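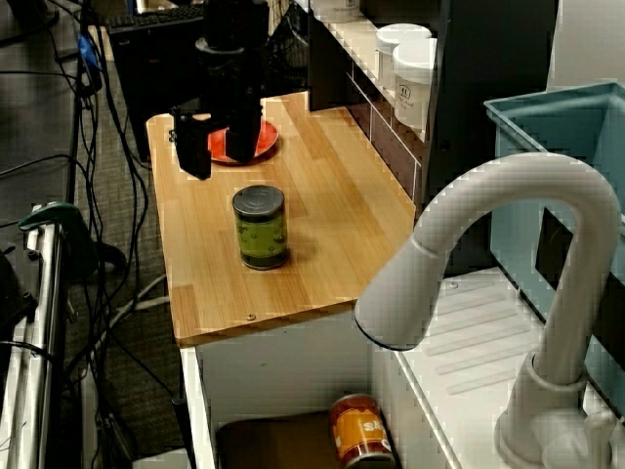
Same fault at our end. Stock goes up by two when one canned item is scanned in, and it only happens on the pantry list. The fridge and freezer lists are fine. We are on the Fukholm build too.

Ticket moved from Intake to Sync
Product: Aguiar Pantry, server install
Site: Akdale
Opened: November 2019
Status: Closed, fix applied

Reported problem
Canned goods are entered twice after a handheld scan. The item list held 372 lines before the last full count and 62 of them had a wrong quantity. All 62 were in the pantry list. Manual entries are correct.

Log

Entry 1
Asked for the scanner model and the sync log. Scanner is a Ziteck handheld on Wi-Fi, set to send on trigger release. Log attached by reporter. Each bad line shows two add requests with the same barcode and the same quantity.

Entry 2
Checked for a double trigger read. Scanner memory holds one read per item. The second request is made after the scan and does not come from the trigger.

Entry 3
Time between the two requests is 60 seconds in every pair. That matches the retry timer. The server writes the first request and then fails to send the receipt, so the scanner sends it again.

Entry 4
Asked reporter to scan one item into each list. Fridge: one line, receipt sent. Freezer: one line, receipt sent. Pantry: one line, no receipt, second add after the retry timer.

Entry 5
Compared settings for the three lists. Pantry has "Ask for best-by date" switched on. With that option on, the receipt is held until the date is filled in on the web page. The option was added in the October update and was switched on by default for pantry lists only.

Workaround
Settings, Lists, Pantry. Clear "Ask for best-by date". Save and restart the sync service. Dates can still be typed in by hand from the item page.

Entry 6
Reporter applied the workaround and scanned a full shelf. No repeat requests in the log. Quantities match.

Fix
Patch 243 sends the receipt as soon as the line is written. Install it before switching the option back on. The patch does not correct old quantities. Run Recount on the pantry list after installing.

Entry 7
Patch installed at Akdale, option back on, Recount finished with no errors. Second site on the Fukholm build has been sent the same steps under its own ticket. Closing.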